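Winter bedding and clothing drive returns to Ginville

September 26, 2018

The Ginville winter drive will run again next June, and planning has started early after the strong response this year. Residents gave 2000 items over 13 days, most of them blankets, sheets and warm clothes. Kendard Removals lent two vans and has offered them again.

Corinne Lyons will coordinate drop-offs for the 2019 drive. There will be three collection points - the Ong Street hall, the library foyer and the Flekatard depot, where Thijs Visser has cleared a bay for sorting. Hours will be printed in the autumn issue.

Donors are asked to wash everything first, fold it and pack it in a bag with the size or bed size marked on the outside. Single socks, electric blankets and doonas with torn covers cannot be accepted. Pillows are fine if they are new. Neighbours who can't get to a drop-off point may ring the office and book a pick-up - please allow eight days.

Children's winter pyjamas ran out first this year and are the main item wanted. 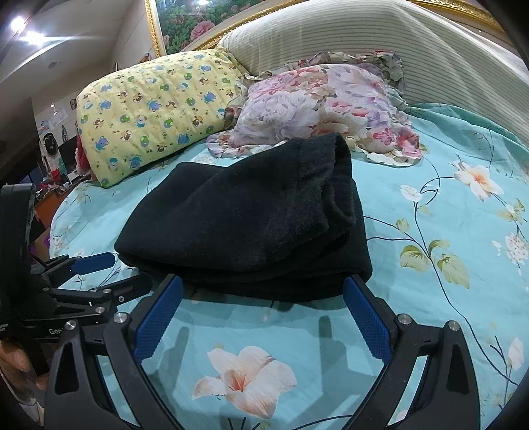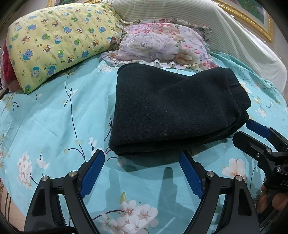

Folded black item on a floral bedsheet.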